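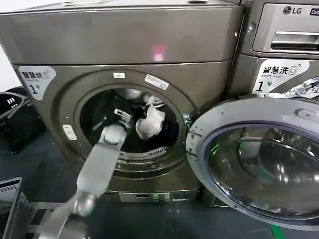
Figure 2. Dryer 1 with a mixed load in the drum. The washer stands to the right.

4.2 Unloading the dryer

This section applies to the dryer labeled "Smart dry" 1. The washer beside it is labeled "Smart wash" 1. Check the label before opening a door; the laundry room at Paredes has other machines that follow a different numbering.

1. Wait for the end-of-cycle signal. Do not open the door while the drum is turning.

2. Open the door fully and let the load stand for 2 minutes. Zippers and metal buttons hold heat longer than the fabric around them.

3. Place a clean, empty basket in front of the opening. The Cuta basket, order no. 646, fits under the open door.

4. Take out light-colored items first. In a mixed load, white garments often end up on top of or tangled in dark ones. Lift them straight out and keep them clear of the rim and the latch.

5. Remove the dark items. Work from the front of the drum toward the back.

6. Turn the drum by hand through one full turn and check for socks and other small pieces. Dark items are hard to see at the back of the drum – feel for them along the rear wall.

7. Check the slotted openings along the lower edge. Remove lint with a dry cloth or the soft brush. Do not push lint into the slots.

8. Wipe the rim of the opening with a dry cloth.

9. Clean the lint filter as described in 4.4.

10. Close the door until the latch clicks.

CAUTION: Do not use a knife, screwdriver or other hard tool on the slotted openings.

CAUTION: Do not pull on a garment that is caught at the latch. Open the door wider and free the fabric by hand.

Note: If items are still damp, separate the heavy ones and run them again for 30 minutes. Thin shirts left in with heavy cotton will crease and may shrink.

Note: Dark items can shed lint onto white ones during drying. Where load size permits, dry them separately. See the sorting table in 3.1.

Note: Leave the labels and stickers on the front of the dryer and around the door opening in place. Report a loose or unreadable label to Temitope Iyamu, extension 610.

If the door does not latch

Check for fabric or lint between the door and the rim. Remove it and close the door again. If the latch still does not click, switch the dryer off and enter the fault in the machine log – include the number on the label. Repairs are carried out by Cotberg only.

4.3 Folding and sorting: see the separate sheet at the folding table.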